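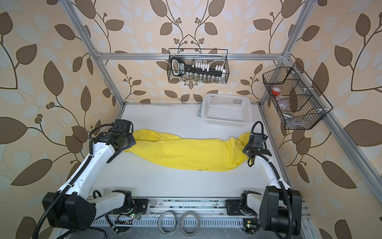
My mother asked me last night who taught me to drive, and I said Dad, and she laughed so hard she had to put the phone down on the counter. So I've been thinking about Grandma Mtshali all morning and I'm going to put it here before I forget the details again.

First, she wasn't my grandmother. Her name was Mrs. Mtshali, she lived at 1532 and we lived across the street, and she started picking me up from kindergarten when my mother went back to work. By first grade I was calling her Grandma and she was answering to it.

I had two regular grandmothers as well. One was in Ohio and sent five dollars in a card every birthday, and the other lived with my aunt and didn't care for children until they were old enough to play cards. I loved them both. But if I fell off something, it was Mrs. Mtshali I ran to.

She had raised three daughters of her own and they were all grown by then. The youngest, Reshma (Reshma Shezi now, she married a very tall man), was still in and out of the house with her laundry when I was little. I thought she was the most glamorous person alive. She had a red coat with a belt.

After school I got a piece of toast with apricot jam, cut in triangles, and a glass of milk I was expected to finish. Then we did the puzzle. There was always a puzzle going on the dining room table, always 1000 pieces, and always of a place she had no wish to visit. Swiss mountains mostly. "Too cold," she'd say, and hand me a piece of sky.

She gave me the sky because it was the hardest part and it kept me quiet. I didn't work that out until I had kids and bought a puzzle myself.

My friend Zanele Baloyi from down the block used to come too, on days her mother worked late. Zanele was good at edges and I was jealous of it. We had a falling out over a corner piece in second grade that lasted until supper, and then we were both fed and that was the end of it.

Okay, the driving. When I turned sixteen my father took me out exactly once. He's a lovely man, my father, and very patient with dogs and lawn mowers, but he gripped the door handle the whole way around the school parking lot and said "brake, brake, brake" in a voice I had never heard before. We came home and neither of us brought it up.

The next afternoon Mrs. Mtshali came across the street with her purse already on her arm and said, "Get your shoes."

She was 68 then. She drove a long tan station wagon that smelled of peppermints and cardigan, if a cardigan has a smell, and I think it does. She sat in the passenger seat with the purse on her lap and both hands folded on top of it, and she did not say the word brake one time, even when she should have.

What she did was talk. She told me about her sister's wedding, and the year the bus company changed the routes, and a man named Kam-wah Yau who had the shoe repair shop where the bank is now. Mr. Yau fixed the same pair of brown pumps for her so many times that he finally asked if he could keep one of the old heels for a souvenir. Every so often, right in the middle of it, she'd say "left up here" in the same tone, and I'd go left.

I didn't have room in my head to be frightened. I was busy wanting to know what happened with the wedding (the groom's uncle brought a goat, it was a present, there was a long discussion about where to put it).

We went out most afternoons that spring. She had errands and I was the chauffeur – post office, fabric store, the good bakery and then the other bakery, which she said she only went to so their feelings wouldn't be hurt. I learned to parallel park in front of the fabric store with two ladies watching from the window. They waved when I got it in, and I have never parked that well since!

I passed my test in March of the next year. My father was so proud he told the mailman. He really did believe it was his one lap of the parking lot that had done it, and Mrs. Mtshali told him it must have been, and gave him a slice of pie.

My mother knew all along, it seems. That's what the laughing was. She'd been putting gas money in an envelope in the Mtshali mailbox and Mrs. Mtshali had been putting it right back in ours, and the same envelope went back and forth across the street for months. My mother still has it. It's gone soft like cloth.

A few people have asked what became of her. She moved in with her oldest daughter when I was in college, and I used to drive over on breaks and take her out for her errands, though by that time there were fewer of them and we mostly just rode around. She still said "left up here." Sometimes there wasn't anything to the left and we went anyway.

My own kids never met her, which I'm sorry about. They've got Mrs. Bălan next door to us, though. Anca, but they'd never dare. She taught my youngest to crochet and she keeps a drawer of hard candy that I'm supposed to not know about. I pretend very well.

And before anyone corrects me, yes, Zanele has already texted to say that it wasn't a corner piece, it was part of a cow. She says she still remembers the cow. I've told her she can start her own thread.

Reshma, if you see this, I'd love to know if you or your sisters have any pictures of the wagon. I've been through all of Mom's albums and there's one where you can see a bit of bumper behind me in my Easter dress and that's it. Also I'd like to know how the goat came out. I must have heard it five times and I was always turning left.

My oldest gets a learner's permit this year. My husband has offered to do the teaching, and I said that was sweet of him. I've been practicing folding my hands on my purse. I need to go and get supper on now but I'll come back later and tell you about the fabric store ladies, they deserve a little more than a wave.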